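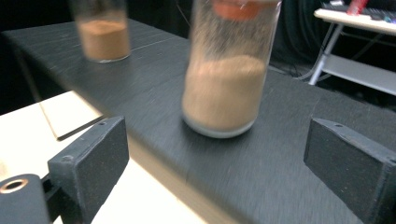

What Happens When Someone Asks for Asylum?
A guide for readers in grades 4 and up
Published Jan 16, 2020, by the Pallis Center for Refugee Information

Most people who move to another country do so for work, for school, or to be near family. Other people leave home for a different reason. They leave because it is not safe for them to stay. This guide explains how such a person can ask another country for protection, and who decides on the answer.

Some words to know

Asylum is protection that a country gives to a person who is in danger at home.

An asylum seeker is a person who has asked for this protection and is waiting for an answer.

A refugee is a person who had to leave his or her country because of a serious danger there. The danger must be linked to the person's race, religion, nationality, political opinions, or membership in a certain group.

An interpreter is a person who listens in one language and repeats the same words in another.

Making the request

A person usually has to ask for asylum after arriving in the new country. The request can often be made to an officer at the border or at a government office. The officer writes down the person's name, age, and home country. Many people do not have a passport with them. They may still ask.

Children can ask for asylum too. If a child arrives with a parent, the family's requests are often looked at together. A child who arrives alone should be given an adult whose job is to look after that child's interests. 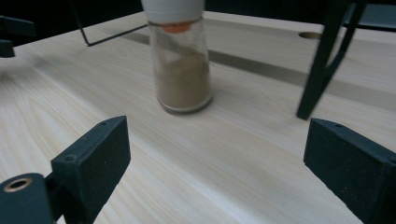

After the request has been written down, the asylum seeker waits for an interview. The wait may last a few weeks, or it may last much longer. During this time many countries provide a place to live, meals, and a doctor when one is needed. Children of school age should be able to go to school.

The interview

At the interview, an officer asks why the person left home and what might happen if the person had to go back. Some of these questions are hard to answer, and the person may ask for a break. An interpreter is present if the officer and the asylum seeker do not speak the same language. What is said in the room is private – it must not be passed on to the government of the country the person left.

The officer also reads reports about the home country. These reports are prepared by researchers, who study news, maps, laws, and the work of aid groups. Our booklet "Piron and the Long Form" shows how a report is put together. It has 82 pages and may be borrowed from the Hidness Public Library.

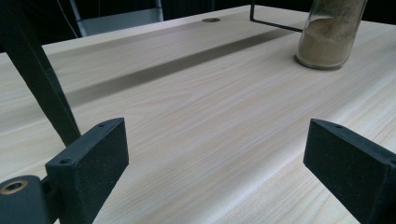
The decision

There are 2 main answers an asylum seeker may receive. If the answer is yes, the person may stay and will be given papers that say so. If the answer is no, the person is told the reasons in writing. In many countries the person can then ask a court to look at the case again. This is called an appeal. A lawyer can help with it.

Questions for your class

Why might a person leave home without a passport?
Why is it important that the interview is private?
What would you want a new classmate to know on the first day at your school?

Teachers may order printed copies of this guide from the Londoño Reading Room. Orders for the next printing close in May.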